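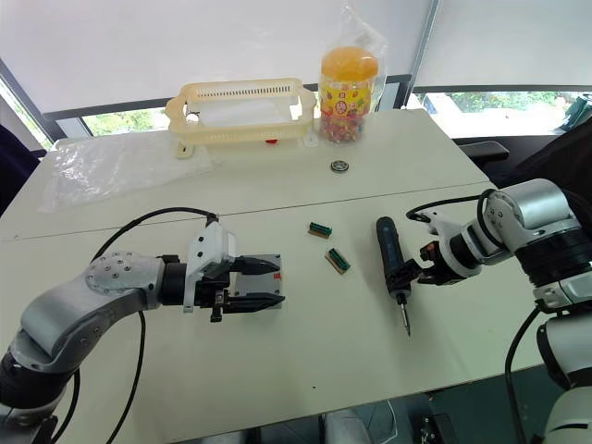 How Two Robot Arms Build a Small Box

A shared workshop is a room full of tools that many people use. The one in Trulville has two robot arms on a table, and this season they are learning to put together a junction box. A junction box is a small case that protects the places where electrical wires meet.

What an arm is made of

A robot arm is a chain of stiff parts called links. Between the links are joints. Each joint has a motor inside, and the motor turns the joint by an exact amount. Your own arm works in a similar way: the bones are links, and the shoulder, elbow and wrist are joints.

At the end of each arm is a gripper. A gripper of the parallel kind has two fingers that stay side by side as they open and close. It cannot wiggle one finger alone as you can, but it can hold a tool such as an electric screwdriver.

The black cable that runs along each arm goes to the gripper. It has to be long enough to let the wrist turn. If it is too tight, it pulls. If it is too loose, it can catch on things.

Why use two arms?

Try to tighten a screw in a small box with one hand. The box slides or spins. Most people hold the box with one hand and turn the screwdriver with the other. Two robot arms can share the job the same way.
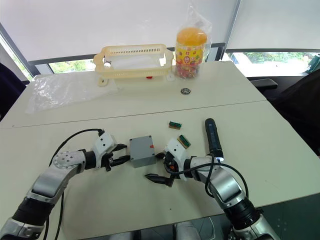
The hard part is timing. Both arms work over the same patch of table, so each one must know where the other is. A computer keeps track of every joint and checks the angles again and again. If the arms get too close, it stops them.

The parts

The case is gray plastic. The green connectors are for joining wires, and each one must face the right way before it goes in. A person can feel when a part is crooked. A robot needs a camera or a sensor to find out, and small parts are easy to knock over.

Practice

The Trulville arms made 136 practice runs in October. In 28 of them, the box was finished without help from a person. The rest were stopped early, mostly when a connector slipped – a slip of a few millimeters is enough.

Words to know

Link: a stiff part of a robot arm.
Joint: the place where two links meet and turn.
Gripper: the robot's hand.
Sensor: a part that measures something, such as force or light.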